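On Saturday Ehsan Magsi wrote:

> The batch 2 subtitle files for Isgate are on the server. Episode 7 drifts
> against the new video source. Is this a frame rate problem, or did they cut
> something? Also, are we keeping "Warden" for the title, or going with what
> the official release uses?
>
> Ehsan

It is a cut. I lined up the old broadcast audio with the disc audio, and the two match to the sample until the end of the cold open. After that the disc runs 468 frames short. The missing part is the sponsor card and the second half of the recap. Frame rate is the same on both.

To fix the timing:

1. Open the broadcast script and select every line after the opening song starts.
2. Shift the selection back by 468 frames. Use frames, not milliseconds, or the rounding will put some lines one frame late at scene changes.
3. Delete the three recap lines that no longer have any audio under them.
4. Run the scene-change snap with a threshold of 2 frames. Anything higher pulls the whispered lines in the train sequence onto the wrong cut.

Signs and on-screen text were typeset against the broadcast master and have to be checked by eye. The disc version redrew the station clock and the letter in Plirkonetti's desk.

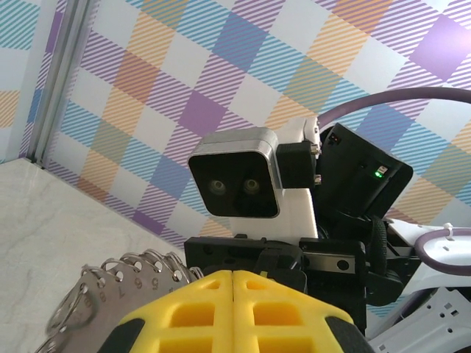

## Titles and names

Keep "Warden". The official release switches between "Warden" and "Keeper" from episode 4 on, and Noreen Bukhari's glossary already has "Warden" in every script up to 12. Changing it now means touching all of batch 1 again.

Spellings to use:

- Nikolovski, with a k in the middle. The end credits on episode 3 have a typo.
- Plirkonetti, one t before the i's in dialogue and two in the song lyrics is wrong. Two everywhere.
- Brokent is the town. The river has no name in the show, so leave it as "the river".

## Fonts

The italic in the flashback style is missing from the mux for episodes 5 and 6. Chae-won Won has the full set. Please attach the fonts to the file and don't rely on the player's fallback, which renders the accents on top of the line above.

## Still open

- Karaoke for the second ending. Kausar Niazi has the kanji, and I need the romanized lines before I can time it.
- Episode 9 preview. The disc has it as a separate chapter with its own audio track, 900 frames long. I would leave it unsubbed until someone confirms it is the same take as the broadcast one.
- Translation check on the courtroom speech in 8. Two of the lines contradict what Nikolovski says in 2.

Corrected timing for 7 goes up tonight after 2000.

Akua Adjei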